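Koech Robotics Club: Frequently Asked Questions
Updated August 2024

What is the club, exactly?
We're a student robotics club that meets after classes in the Gidholm building, and we spend most of our time teaching a robot arm to do small, fiddly jobs. Picking things up, turning them over, putting them where they belong. It's way more fun than it sounds on paper (and we think it sounds pretty fun on paper).

Do I need to know how to code?
Nope! Plenty of members wrote their first line of Python at our tables. If you can already program, great, you'll get to the motion planning sooner. If you'd like to stay on the mechanical side, there's always a bracket to redesign or a cable to reroute.

What are you working on this year?
Our big project is Drito, a gripper arm that has to find, grasp and move small parts on a tabletop. We're entering it in the Fallarix challenge, where every team gets the same set of parts and 90 minutes on the floor, practice runs included.

What does the robot see?
Drito has a small camera on the arm, right by the gripper, so the view travels with the hand. New members love flipping through the recordings, and you start noticing things fast: how big the fingers look up close, how a thin cable can nearly vanish against a gray surface. 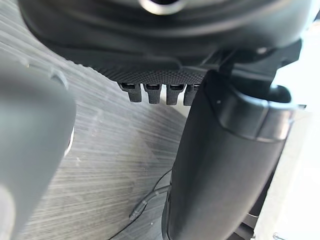 Drito's wrist camera view, with a thin black cable on the surface between the gripper fingers.

How many of those pictures do you have?
We have 2943 labeled frames so far, and 304 more waiting for somebody with a free evening and a good playlist. Labeling is the best first job in the club, by the way. You learn the hardware just by looking at it.

Will I get to drive the arm myself?
Yes, and soon! You do the safety walkthrough first, then you pair up with someone who already has their sign-off. One of you drives and the other keeps a hand near the stop button. Swap as often as you like.

What should I bring?
A laptop if you have one, and closed-toe shoes. Tie back long hair and leave dangly bracelets at home. We have tools and safety glasses in Room 3567, plus a shelf of spare parts you're welcome to raid.

Can I join in the middle of the term?
Absolutely. Come to any meeting and say you're new, and we'll find you a seat at a bench. If you miss the safety walkthrough, we run it again whenever there are new people in the room.

Does it cost anything?
There are no dues. Students traveling to Fallarix pay for their own lunch, and the club covers the bus.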